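Fri 4 July

Descaled the kettle before breakfast, then spent the rest of the morning on the water softener. The hardness at the kitchen tap has crept up again since the last salt refill. The test strip sat between the second and third color pads, where it used to stay on the first. I ran a manual regeneration at the slow setting and timed the brine draw. It stopped well short of what the Illetti manual gives for this model, so the tank isn't emptying.

Took the injector cap off. Screen partly blocked with a brown paste, probably iron from the Rorthorpe main. The nozzle and throat were clean when held up to the window. Rinsed the screen, soaked it in vinegar, brushed it with an old toothbrush, put it back. The O-ring has a flat spot on one side but still seats. Greased it lightly with silicone. I should order a spare before it goes.

Second brine draw was better, though still slow toward the end. Salt bridge suspected. Pushed a broom handle down through the tank and hit a crust a hand's width under the surface. It broke in two pieces and dropped. The water under it was clear, which explains the weak brine. I had been topping up over the crust and reading the level as full. From now on I will probe the tank on the first of the month and write the result on the lid.

Settings before today: hardness 3, regeneration every 3000 liters. Changed the second figure to match actual use, which the meter puts lower than I assumed. Reserve capacity left alone. The clock was wrong by almost 50 minutes, so regeneration has been starting while the dishwasher is still on its last rinse. Corrected that as well. It may account for the white film on the glasses – the bypass opens during the cycle and lets hard water through.

Washed the stacking bowls by hand in the softened water in the afternoon as a check. Lather was good with half the usual soap. They dried without spots.

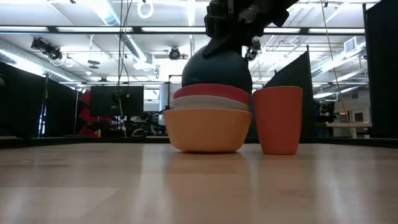
Karneris support rang back at four, and the voice on the line said the film on the glasses was more likely etching than scale, and that setting the softener any lower would make it worse. The test was to wipe one glass with vinegar: scale comes off, etching stays. I did it after the call. Most of the film came off the outside, and a faint haze stayed near the base on the inside. So there is some of each.

Left the hardness setting where it is. Next strip test on Monday, same tap, cold, after running it for 2 minutes. Salt to buy: tablets, the large bag.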